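About Trisine

Trisine is a small shop that builds and repairs tabletop robot arms. We work out of one bay at Geltgate, a shared workshop, and most of our parts are made on the machines there. 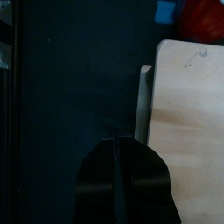

The shop started as a home build. The first arm, Ene, was assembled on a kitchen counter and had four joints, a hobby-grade controller and too much backlash in the shoulder. It was moved to Geltgate when the drilling got too loud for the apartment. Ene is still in use as a test stand for motors and cable runs.

Our current arm is called Enetti. It has six joints and a two-finger gripper, with a small camera at the wrist. Reach is 808 mm, measured from the base axis to the fingertips. The wrist and gripper together come to 289 g without the cable. Finger travel is 60 mm. Firmware is at revision 14, and older revisions are kept on file for customers who prefer not to update.

What we do

We sell Enetti as a kit or assembled. Kits ship with cut cable, fasteners sorted by joint, and a printed wiring sheet. Assembled arms are run through a full joint check before packing. We also rebuild other people's home arms if the frame is sound - bent frames are quoted separately.

Calibration is done in the same bay as assembly. We shim the base, zero the joints in order from the bottom up, then check the fingers for even closing. The wrist camera is aligned last. A changed finger pad means repeating the finger check but not the joint zero.

How we work

Orders are built one at a time. Lead time depends on bearings, which we buy in small lots. Drawings for the base plate and finger pads are included with every arm, and customers are free to modify them. We do not supply drawings for the gearboxes.

Visits to the bay are by appointment, and closed shoes are required on the Geltgate floor. For repairs, send the serial number and a short description of the fault before shipping anything.

Page last updated Nov 29, 2023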